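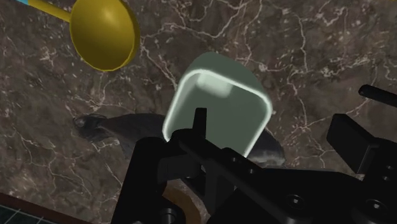 Ticket 669 — sim kitchen, wrist view episodes rejected on upload
Project: Multelow
Opened by: Felista Wanyama
Assigned: Liviu Ene
Priority: medium

Felista, Jul 25, 2025
Batch of 60 demos recorded on the marble counter set. Uploader refuses the lot, says frame count and action count dont match. Other counters fine. Same build, same operator login. Need these before the next training run.

Liviu
Looked at a few. Actions always 2 longer than the frames. Is it every episode or only the long ones?

Felista
Every one I opened. Short ones too.

Liviu
OK so not dropped frames under load. Which render preset?

Felista
High. Reflections on — the green cup looks like mush without them.

Liviu
Tried low preset, same counter, same start state. Counts match. Back to high, mismatch again. Looks like the recorder starts logging actions before the renderer has finished warming up. Asked Rodica.

Rodica Dobre
Yes, known. Warm-up wait was taken out in March to speed up resets. Put it back for high preset only, it's on the test branch. Please dont trim the old files by hand, the offset is at the start and the tail looks fine so people cut the wrong end.

Felista
Pulled test branch, recorded a handful. Upload accepted. Resets are noticably slower but I can live with it.

Liviu
Running Rodica's repair script on the old batch now. Leaving open till Horațiu has checked the replays.

Status: waiting on Horațiu Pop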